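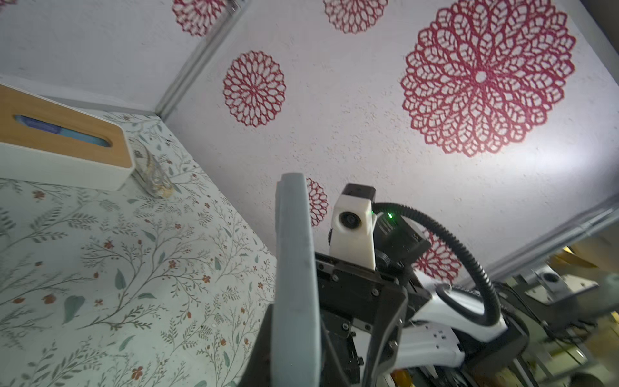
Gripper and camera mount at one of our test stations, with a tissue box on the table.

Come help us test the Sowah kit!

Flallar is looking for people who have never worked with a robot arm to spend a few hours with one and tell us what they think. You don't need a technical background. If you can follow a recipe or put together a bookshelf, you have everything we're hoping for (and if your bookshelf came out crooked, please apply anyway, we'd love to hear from you).

What is the Sowah kit?

Sowah is a tabletop kit for small workshops, schools and community labs. It comes with a padded gripper, a camera that rides along with it, the mounting parts, the cables and a printed guide. You attach it to an arm, run through the setup, and teach it small household jobs by moving it through them yourself. Our own team can do this half asleep by now, and that makes us terrible judges of whether the guide is any good. We want fresh eyes on it before the second edition goes to print.

What you'll be doing

Each session lasts three hours, with a break in the middle. You'll start by mounting the gripper with the guide open next to you. Shewit Nigatu will be in the room but she won't jump in unless you ask, so expect some quiet at first! After that you'll teach the arm a few jobs: pulling a tissue from a box, moving a cup to a tray, folding a small cloth. Some of these go well quickly. The cloth is hard, and we'd like to know at what point it stops being fun.

The last half hour is a chat with Agnes McIver, who wrote the guide. Bring your complaints. She has already rewritten the cable section twice and suspects it needs a third go.

We put patterned tablecloths and wall decorations at our stations, so you'll be working somewhere that feels a bit like a kitchen or a living room. The camera has to cope with all of that, and it's one of the things we're most excited to try with new people at the controls.

Who can join

We have 66 places. You should be 18 or over and able to sit or stand at a table for up to an hour at a time. Station height can be adjusted, and there is step-free access from the street. We'd especially like to hear from left-handed people, people who wear bifocals, and anyone who teaches a craft or shop class. If you've used the Vodent arm or another robot arm at work, we can't take you for this round, but do leave your name for the next one.

Pay and practical details

You'll be paid $66 for the session, plus your bus or parking costs. Payment is made before you leave, whether or not you finish every job. Sessions take place on the ground floor of the Hollden building, room 9. Coffee, tea and sandwiches are provided. Please wear sleeves that can be pushed up, and tie back long hair.

We record the arm's camera and the movements you teach it. Your voice may be picked up during the chat if you agree to it, and you can say no and still take part. Kofi Eshun looks after the recordings and will happily answer questions about how long we keep them.

How to apply

Send a few lines to Ewurabena Essien at the Flallar front desk by 16th August. Tell us what you do with your hands in a normal week (baking, typing, fixing bikes, anything at all), which hand you favor, and whether mornings or afternoons suit you better. No résumé, please. Put "Sowah 939" in the subject line so your note lands in the right pile. Everyone who writes will get a reply, and we'll send the session times along with it.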